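Chapter 7
Risers and Raised Shelves

Learning outcomes

On completing this chapter you should be able to distinguish a riser from a fixed shelf, calculate the storage area gained by adding one, and select positions for dry goods according to weight and frequency of use.

7.1 Terms

A riser is a free-standing platform placed on an existing horizontal surface. It has a top, legs and, in some patterns, one or more crossbars. It is not fastened to the wall or to the surface beneath it. The host surface is the tabletop, bench or cupboard shelf on which the riser stands. The clear height is the vertical distance between the host surface and the underside of the riser top.

Clear height is measured to the lowest part of the underside. Where a crossbar passes below the top, the measurement is taken to the crossbar if goods are to be pushed in from that side.
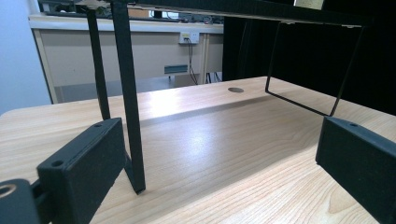

Figure 7.1 Underside of a black metal stand on a wooden tabletop.

7.2 Footprint and gained area

The footprint is the area enclosed by the outer edges of the legs. In most patterns it is slightly smaller than the top. Gained area is the area of the top, less any part that cannot be reached without moving other goods.

Worked case. The Boteren riser has a top measuring 468 mm by 220 mm. Multiplying the two gives 102,960 square millimetres. The same riser on a bench 1,198 mm long leaves 730 mm of bench at full height, which is sufficient for a chopping board or a kettle. Two such risers placed end to end occupy 936 mm and leave 262 mm.

7.3 Loading

Manufacturers state a maximum load for an evenly covered top. The load is reduced when goods are grouped at one end. For the exercises in this chapter, assume a limit of 3,000 g per riser unless told otherwise, and include the mass of the container as well as its contents.

Glass jars of grain are heavy for their size. They should stand over or close to a pair of legs, with the whole base on the top. Tall bottles belong on the host surface. Jars opened daily go at the end nearest the user.
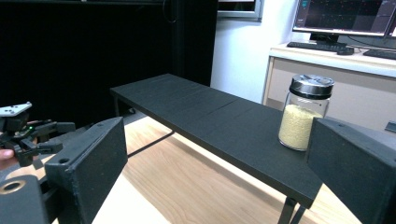 Tveit disagrees on the last point, arguing that daily jars should stay on the bench itself and that the riser should carry only goods used once a week or less, as every lift to a raised surface adds a chance of knocking a neighbour. The Kunska layout, treated in Section 7.5, follows this view. The Todora layout does not, and keeps daily goods on the upper level for ease of reading labels.

Both layouts are acceptable for the exercises, provided that the choice is stated before any dimensions are given.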